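Cuaderno de taller – traducción y comentario bíblico
23/2/25
Proyecto Clisau, libro de Rut, capítulos 1 y 2

Retomo donde lo dejé en December – perdón, en diciembre, que la plantilla sigue en inglés. El borrador de Rut 1 estaba casi cerrado, salvo la palabra hésed del versículo 8 y las notas al pie de los nombres. Hoy he repasado los dos capítulos enteros, con el hebreo delante y la versión Perside al lado para comparar.

Primero, hésed. En el borrador pusimos «misericordia» en 1:8 y «bondad» en 2:20. Leídos en voz alta, uno detrás de otro, se pierde el enlace. Noemí desea a sus nueras que el Señor las trate con hésed, y en 2:20 bendice al Señor, que no ha retirado su hésed de los vivos ni de los muertos. El lector tiene que poder oír que es la misma palabra. Propuesta para los dos sitios: «lealtad». Suena algo seco en 1:8, pero en 2:20 funciona bien. «Amor fiel» queda como alternativa en nota. Falta mirar 3:10, donde Booz se la aplica a Rut; si allí no entra «lealtad», habrá que volver a empezar. 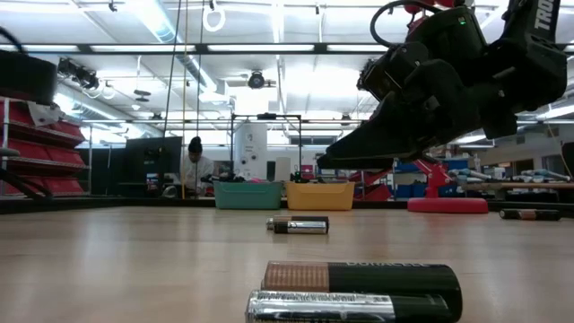

En 2:20 queda además la ambigüedad del sujeto. La frase puede entenderse de Dios o de Booz: quién es el que no ha dejado de mostrar lealtad. El borrador la resolvía a favor de Dios con una coma. He quitado la coma y he puesto una nota corta. Si el hebreo deja la puerta abierta, prefiero que el castellano también la deje, mientras se entienda.

Nombres. Noemí pide en 1:20 que la llamen Mara, «amarga». El juego con Noemí, «agradable» o «dulzura», se explica en nota, una sola vez. En el borrador la explicación salía en 1:2 y otra vez en 1:20; he borrado la primera. Majlón y Quilión se quedan sin nota. Hay quien los relaciona con enfermedad y agotamiento, pero la etimología es discutida y no quiero que el pie de página pese más que el texto. Belén sí lleva nota: «casa del pan», por el hambre del versículo 1 y por la cosecha de cebada del 22.

Versículo 1:16. La fórmula es muy conocida y la gente la trae de memoria: «tu pueblo será mi pueblo, y tu Dios mi Dios». El hebreo no tiene verbo. Probé «tu pueblo, mi pueblo; tu Dios, mi Dios» y me gusta más, por el corte y porque cae en presente. Riesgo: en la lectura del culto puede sonar a errata. Lo dejo en el texto principal, con la forma tradicional en nota, hasta que lo probemos con oyentes.
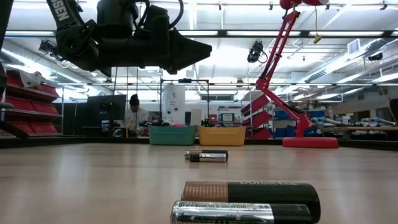 ¿Hace falta explicar el espigueo en una nota o basta con el texto?
Conviene una nota breve en 2:2, con referencia a Levítico 19:9-10 y a Deuteronomio 24:19. Sin ella, el lector puede creer que Rut pide un favor particular a los segadores, cuando la ley mandaba dejar lo caído para el pobre, el extranjero, el huérfano y la viuda. Rut es viuda y extranjera a la vez, y el texto insiste en «la moabita» (2:2, 2:6, 2:21). Redactada hoy, ocupa 430 caracteres con espacios. Se puede acortar quitando la segunda frase.

Medida de 2:17, el efá de cebada. En el borrador aparecía convertido a kilos dentro del propio versículo. Fuera. Va «un efá» en el texto y la equivalencia en la tabla de pesos y medidas del final, con la advertencia de que los cálculos varían bastante. Lo que importa en el relato es que era mucho para un día de trabajo, y eso ya lo muestra la reacción de la suegra en 2:19.

Las alas. En 2:12 Booz habla del Dios bajo cuyas alas Rut ha venido a refugiarse, y en 3:9 ella le pide que extienda sobre ella su kanaf, que es ala y también borde del manto. El borrador decía «protección» en 2:12 y perdía la imagen.

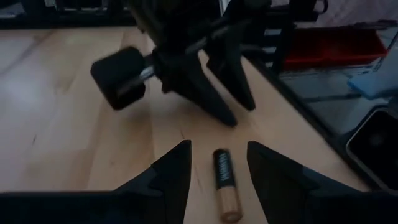 He devuelto «alas» a 2:12. Para 3:9 todavía no tengo solución: «extiende el borde de tu manto» es claro, pero no recuerda a las alas; «extiende tus alas» recuerda, pero esconde el manto y el sentido de petición de matrimonio. De momento, manto en el texto y nota remitiendo a 2:12.

Formato. La maqueta Benedetti admite 12 notas por página doble y en Rut 1 vamos justos. Si entra la de 1:16 tiene que salir otra; candidata, la de Quemós, que en realidad corresponde a Jueces y a Reyes y aquí no se menciona. El archivo de glosario tiene ya unas 737 entradas y la de «rescatador» (goel) sigue vacía. Hay que escribirla antes de tocar el capítulo 4.

Pendiente:
– 3:10, comprobar «lealtad».
– Entrada goel en el glosario.
– Unificar «Señor» en versalitas; en 1:13 y 1:21 está en redonda.
– 1:20-21, Shaddai: el borrador dice «Todopoderoso». Mantener, nota opcional.
– Pasar los cambios a la copia Prundine, que sigue con la puntuación antigua en 2:20.

Mañana, capítulo 3 desde el versículo 1.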